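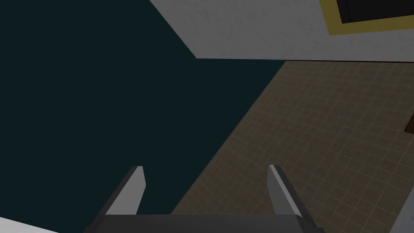 The Year We Stopped Painting Everything White
By Assunta Pace

My grandmother repainted her kitchen every December, always the same white, always from the same dented can that my uncle swore had been refilled since before he was born. She did it at night after the dishes, with the radio on low, and by morning the whole house smelled of paint and coffee. I grew up thinking that was simply what one did with walls.

So it took me a long time (longer than I'd like to admit!) to bring home a can of anything darker than oatmeal. What finally did it was a visit to my friends on Comon Street, who had turned their narrow little dining room a green so deep it looked like the bottom of a pond. I sat down to soup and didn't want to leave. We stayed until nearly midnight, and I noticed that everyone was talking more softly than usual, leaning in on their elbows the way people do around a campfire.

The woman who mixed that green runs the counter at Vevham Paints, a shop with 600 color cards pinned along one wall and a very old dog asleep beneath them. She told me that most people come in frightened. They ask for a dark color, then they ask for it at half strength, and then a month later they're back for the real thing. Her advice is to paint a big piece of cardboard and move it from room to room for five days, looking at it over breakfast and again by lamplight, before you commit to so much as a quart.

I did as I was told, more or less. The cardboard went behind the sofa, then up the stairs, then into the back bedroom, where the light comes in late and low, and there it stayed. The room took three coats and most of my patience, and I still find specks of blue on the doorknob.

My mother came to see it last week. She stood in the doorway with her coat on for quite a while, and then she asked whether there was any left in the can.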